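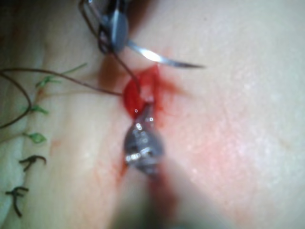
Kyu-ri Shin's first comment on the draft was that a section on upkeep had no business calling itself a method, and that if we insisted on keeping it we should at least admit how much of the month went into it. Most of May did.

Figure 1. Wrist camera view during a suturing run. The upper driver holds the curved needle; the lower jaw tip is at the bottom edge of the wound. Finished stitches, green and dark brown, are at left.

3.4 Keeping the cell in working order

The cell has two arms on a shared base from Genmont, each with a needle driver and a small camera at the wrist. The manual gives the driver jaws a life of 2,000 closures. Ours began to let the needle turn in the grip at over 800, a difference the supplier, Eltemby, described as within expectations. We now swap the jaw inserts every 100 runs and no longer discuss expectations.

Blood is the larger nuisance. It dries in the grooves of the jaw tips and then behaves like a cheap glue, so that a driver told to let go of the thread does so in its own time. After each session the tips are soaked, brushed along the grooves and blown out with air, and the jaws are cycled dry before the arm is parked. The wrist lens is wiped last, with a clean cloth. We used the same cloth for both jobs for one week and lost the Monday recordings to a pink haze.

Grip force is checked each morning against a spring gauge. Drive cable tension is checked at the same time, following the Stojanović procedure with 2 changes: we skip the warm-up, and we test with the jaws closed on a needle. The cables settle overnight, and a cell left in tune at six in the evening is reliably out of it by breakfast.

All of this goes into Dareck, our logging tool, which refuses to start a run until the form is filled in. It does not check what the form says - see Section 5.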